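# Two arms, one circuit board and a very full parking lot

I spent an afternoon in June at the Grandlow open day, and my feet still haven't forgiven me. If you've never been out there, Grandlow is the long gray building past the Plaltumness exit, the one with the loading docks facing the road. They fix and test electronics for other companies, and once a year they open the doors and let people like me wander through asking silly questions.

The sign-in sheet had 382 names on it by the time I left, and that was well before closing. Last year they got 67. So word has clearly gotten out, and I'm pretty sure I know why – they said on the flyer that the robots would be running all day!

Inside, the tour starts with the repair benches, which I liked more than I expected to. Boards come in from all over, mostly out of heating controls and ticket machines, and a lot of them are old enough that you can't just order a new one. The woman showing us through said they had handled 2559 of them since January. She also said the hard part is often getting the plugs in and out without wrecking anything, and I believed her, having once killed a perfectly good clock radio that way.

Then you get to the Drultell room. Drultell is the name Grandlow gave its automation project (I asked what it stands for and got a shrug), and the idea is to see whether robot arms can take over some of the fussy handling of boards and wires. It was packed in there. I waited out most of a group's turn before I got a spot where I could see over somebody's shoulder.

I had pictured the big orange kind of robot that swings car doors around. These are a lot calmer than that. They move a little, stop, move a little more, and you find yourself holding your breath along with everyone else. A kid near me asked if it was broken. It wasn't, it was just being careful, and I felt a bit embarrassed for having wondered the same thing.

The part that surprised me was how much talk there was about wires. You'd think the chips would be the tricky bit, but those stay put. Wires bend, they spring back, they get under things. One of the engineers told us a stiff cable and a floppy cable are two different jobs as far as the arms are concerned, and that a person doesn't even notice the change. I've been looking at my phone charger differently ever since.

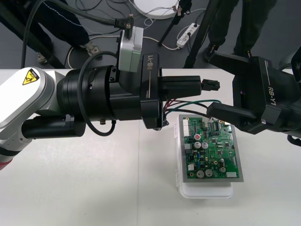

Somebody asked the question we were all thinking, about jobs. The answer was that Drultell hasn't replaced anyone and that the repair crew is still hiring, with a stack of forms by the door to prove it. I can't tell you what it'll look like in five years, and to be fair they didn't claim to know either. A man behind me said his back would be glad to hand over a few of those shifts, which got the biggest laugh of the afternoon.

There was also a table from Grewal, the parts supplier from across the road, where you could try soldering a little flashlight together. They brought 70 kits and ran out before three o'clock, so I went home with a keychain. I'm told they'll bring more next time, and if you have kids I'd go there first and do the tour after.

A couple of practical things if you go next year. Wear closed shoes, they do check, and the loaner overshoes are huge. Park at the Grewal lot if the main one is full – the walk is short and there's a crosswalk. The coffee was free and the doughnuts were gone by two.

Grandlow says the next open day will be in June again, and the sign-up sheet goes on the board in the front lobby in the spring.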